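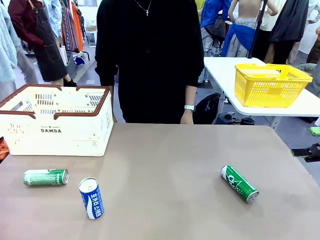 Home | Notebook | Drafts | Series Bible | Giveaways | Contact

August, 6:40 a.m.

Book two of the Oketti series, second pass. Goal for the morning was to fix the bargain chapter. Result: the bargain chapter is longer and the bargain makes less sense.

The trouble is that the river witch asks for a year of the heroine's memory in chapter four, and by chapter nine everybody, me included, has forgotten which year. I went back through the series bible. The bible says "see notes." The notes say "decide later." It is later.

Tried three versions:

Version A - she gives up the year her mother left. Big feelings, but it kills the reveal in chapter 15, which depends on her remembering the boat.

Version B - she gives up the coming year. Clever for 500 words, then I had to work out what happens to a person who is busy forgetting things as she does them. Abandoned with a headache.

Version C - she gives up the year she was nine. Dull on paper. It reads best of the lot, mostly on account of the dog. Keeping C for now. Anyone in the critique group who wants B back can write B.

Other repairs:

- Dogar is a town in book one and a family name in book two. Made it a town again. The family is now Pliltau, which I can't say out loud, so no audiobook samples from that chapter.
- The ghost in the pantry opens a door in chapter six. In chapter two he can't touch doors. He now asks the cat.
- Moon was full twice in eight days. Cut one.
- Searched for "smirked." Removed most. Left the villain his.

Newsletter: the giveaway copy for Rirus has to be 600 words and mine is 1000, of which a good part is me apologizing for the gap between books. Cut the apology, came in under. Prize is still a signed paperback and the tea tin. Must check whether the tea is still drinkable before promising it to a stranger.

Blurb, attempt whatever: "She sold a year to save a river. Now the river wants change." The group will groan. Leaving it in so they have something to cut.

Still open: what the witch does with the memories once she has them. I had her keeping them in jars, but I've read that book, and so has everyone else. Eels, maybe. Will try eels tomorrow before breakfast.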